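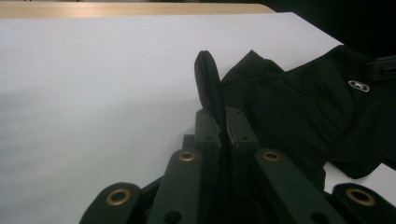 Promilico tests finished clothing and fabric for dimensional change, colour loss, pilling and seam failure. We work for small and medium clothing brands, school uniform suppliers and firms that rent out workwear. We do not make, sell or dye clothing, and we take no commission from mills.

The laboratory is in the Gyamfi Building in Juden, on the ground floor, with the washing room at the rear and the conditioning room next to it. Goods are received at the side entrance between 8.30 am and 4 pm.

## What we do

Most of our work falls under one heading: what happens to a garment in ordinary home washing. A client sends a style, we wash and dry it according to the proposed care label, and we report the measured change. The standard programme is five cycles. Workwear and school uniform are normally taken to 30 cycles, with measurements at one, five, 15 and 30.

Garments are conditioned before the first measurement and again before each later one. They are laid flat without stretching, smoothed by hand from the centre outwards, and measured between fixed marks. For trousers and shorts the marks are:

- waist, relaxed, edge to edge
- hip, at a set distance below the waistband
- rise, front and back
- inside leg, crotch seam to hem
- hem width, both legs

Knitted garments are left for a further period after laying out. A knit that has just been handled will read long, and the error can be larger than the shrinkage we are trying to find.

Results are given as a percentage of the original measurement, with a minus sign for shrinkage. We report each garment separately as well as the mean. A mean of minus two per cent can hide one pair that lost nothing and another that lost four.

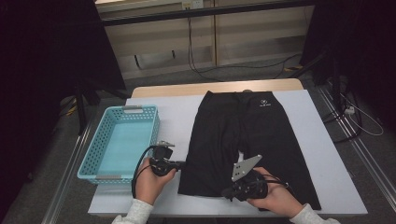 *Black shorts and a turquoise basket on a white work surface.*

## Black and dark shades

Dark shades make up a large share of what we receive, and they are assessed slightly differently. Colour loss on black is hard to see until the garment is placed beside an unwashed piece. We ask clients for one extra garment per style, which stays in a closed drawer for the length of the test and is used only for comparison.

Assessment is made in a light cabinet by two people working separately. If their grades differ by more than half a step, a third person grades the piece without seeing the earlier results. Staining of adjacent fabric is graded at the same time, using a strip of mixed fibres washed with the garment. Printed logos and heat transfers are checked for cracking and lifting, and are recorded under their own line in the report.

We are often asked whether washing inside out makes a difference. For surface abrasion on polyester knits, our own records suggest that it does. For dye loss in cotton the effect is small, and water temperature and load size matter more.

## How the company began

Promilico was set up by Kwame Sowah, who had spent 22 years in dyehouses, the last of them dealing with returned goods. Many of the returns had been washed exactly as the label said. The label had been copied from an earlier style in a different cloth.

The first machines were three domestic front-loaders bought second-hand. One of them is still in use for pre-rinsing loads of ballast cloth. The present machines have calibrated thermostats and metered water inlets, and the local supply is tested for hardness every month. Juden water is hard. It is softened to a fixed value before use, except where a client wants to know how a garment behaves in hard water, in which case the untreated supply is metered straight to the drum.

Test records were kept on paper until we moved to Mastico, a database written in-house by Dexter Dizon. It holds every measurement against the garment number, together with the machine, the load weight, the detergent batch and the initials of the person who measured. At the last July review it contained 956 completed styles. Clients may request their own records at any time. They may not see anyone else's.
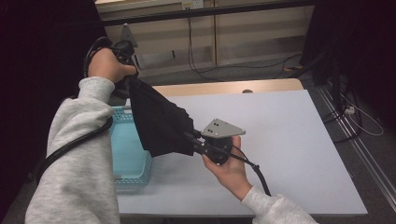

*At the white tabletop.*

## People

**Kwame Sowah**, founder and director. Handles enquiries about disputed returns.

**Triin Vaher**, laboratory manager. Responsible for calibration, the conditioning room and the signing of all reports.

**Mohammed-Awal Dankwa**, textile technician. Washing and drying programmes, pilling and abrasion.

**Dexter Dizon**, records and systems.

**Benedicta Ofori**, care labelling adviser. Works with clients before a label is printed, and runs the half-day course on reading test reports.

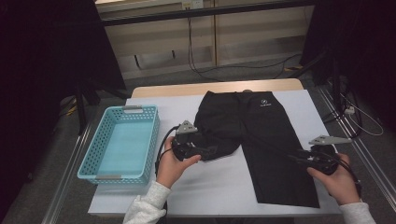
**Benedicta Ofori**
Care Labelling Adviser

## A note on sending samples

Please send garments from the production run where possible. Pre-production samples are often cut from a different dye lot, and a result obtained on them does not carry over.

The minimum is 4 garments per style and colour: three for washing and one for reference. Do not press them, and do not fold them tightly around card. Remove swing tickets but leave sewn-in labels in place. Put the style number on a loose slip inside each bag, not on the garment. Marker pen on a hem has migrated into the fabric more than once, and the piece then has to be left out of the colour assessment.

State the fibre content as the mill gave it to you. If elastane is present, include the percentage, even if it is low. It affects the drying temperature we choose, and we will hold the parcel until we have the figure.

Reports for the five-cycle programme are normally issued nine working days after receipt. Washed garments are kept for three months and then sent for fibre recycling unless you ask for them back. Return carriage is charged at cost.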